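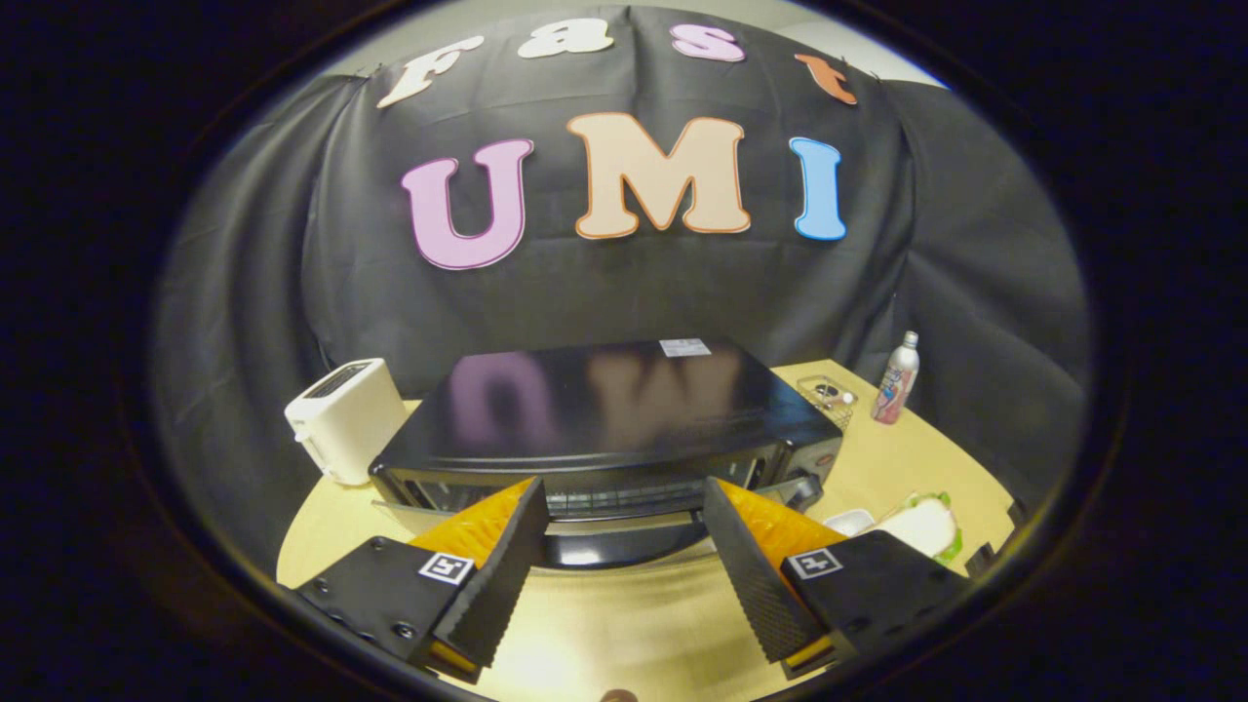 Ververidis will open its second craft supply store on Monday, June 29, 2026, in the former shoe shop on the main street of Stumness. The company has sold fabric, felt, foam sheets and ready-cut letters in Flirdale since it was founded. Cut-out letters are among its steadiest sellers there, bought mostly for classroom walls and party backdrops. Pastel shades such as pink, peach and light blue, pinned to a plain black cloth, show up well from across a room, and the new store will stock them in several sizes.

The Stumness store has 4000 square feet of floor space, of which about 900 is set aside for a workroom with cutting tables. Customers can book a table for up to 2 hours at no charge. Fabric will be sold by the yard, with remnants priced by weight.

"We signed the lease in April and the work went faster than I had planned for," said Eusebio Iglesias, who manages both stores. "Parking is behind the building – the entrance is on the side street."

The store will also carry the full Bemudance line of sewing thread, which has 803 colors. Until now, Flirdale customers have had to order most of them.

Schools with an account in Flirdale can use it in Stumness without applying again. Orders placed in one store can be picked up in the other after two working days.

Opening hours are 9 a.m. to 6 p.m., Monday through Saturday.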